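The box with the buttons

I have been meaning to write about the box for a while. It is a long rectangular thing made up of interlocking modules, with a handle at each end, and it has buttons, switches, a slider and a knob on it. Anyone who has visited us at Pitstead in the last year will have seen it, and most people have pressed something on it before taking their coat off.

I started on it in February. The idea came from a drawer of old parts I had kept after clearing out the shed, and from noticing that I like operating controls far more than I like looking at a phone screen. I wanted one object with several kinds of control on it, laid out so that each could be got at with one hand. I had no larger plan than that. My notes from the time say "slider, buttons, switches, something to plug in" and then a shopping list for tea.

The first version was a single panel and it was poor. I put everything on one sheet, got one hole in the wrong place and had to start the whole sheet again. After the second time I changed to separate modules with jigsaw edges, so that a mistake in one part would only cost me that part. The seams show, and I don't mind them. Cutting the edges so that they met properly took longer than all the wiring. The first pair would not go together at all and the second pair rattled. I ended up taking off a very small amount with a file, trying it, and taking off a bit more.

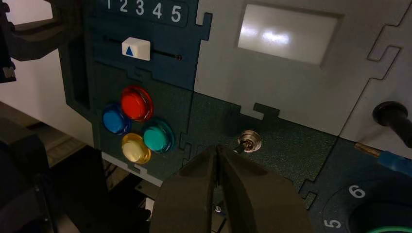 The slider was the part I changed most often. I wanted numbers along it so that you could set it to something and come back to the same place later. The first knob had no mark on it, and with a knob that wide you could never say which number it was on. Putting a small triangle on the front fixed that. I also went through three kinds of track before finding one that didn't stick halfway. The cheap ones feel fine in the shop and then gather dust within a week.

The buttons were easy by comparison. They are the arcade sort, with domed caps, and I bought them from Tumard, who sell them singly, so I could choose the colours. I put them in a diamond because that is where my thumb expects them to be. I tried them in a straight row on a piece of card first and kept pressing the wrong one. Red went at the top and has stayed there. The others were swapped a couple of times before I settled on the yellow for the bottom.

I have a rough idea of what it all cost. The parts I bought new came to 345 pounds, which is more than I meant to spend, and 40 of that went on a delivery I then had to send half of back. Screws I bought as a box of 500, and I still have nearly all of them. If anyone local needs small screws, please ask.

The work itself was spread over 19 evenings. I know this because I wrote each one on the calendar in the kitchen. Some of those evenings were only half an hour, and one was spent entirely on looking for a hex nut that had rolled under the fridge.

People ask why the colours are so dull. I had grey and dark green left over, and I thought a plain background would help the buttons stand out. I did consider painting the whole thing a brighter colour and went as far as getting a tin of yellow from Brernelar, but on a test piece it looked like a toy for a very small child, and the tin is now holding the shed door open.
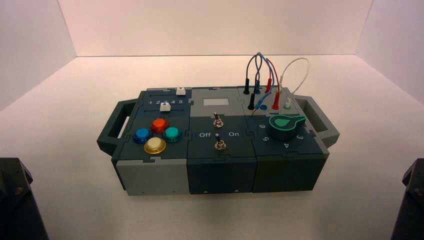

Labels were the last job and I put them off for weeks. Lettering by hand was never going to work, as my hand is not steady enough, and stickers lift at the corners in a warm room. In the end I had the wording printed in white, and I kept it to as little as I could get away with. The lower switch has "Off" on the left and "On" on the right, and the slider has its numbers. I had a longer list of words to start with, and I'm glad I cut it down – the more writing there was, the more people stood and read it and the less they pressed.

The patch cables are the part I would do differently. They are good to plug in and pull out, but they are also the first thing to go missing, and one spent a month in the car. I may put a small clip on the side to hold the spare ones. The handles, on the other hand, I would not change. I nearly left them off to save effort, and the box gets carried between the table and the cupboard most days.

There is a second box half started, which I am calling Fang after the shape of the first joint I cut for it. It will be smaller and will have two knobs and no slider. So far it is one panel and a bag of parts, and I need to buy a new file before I can get any further with it.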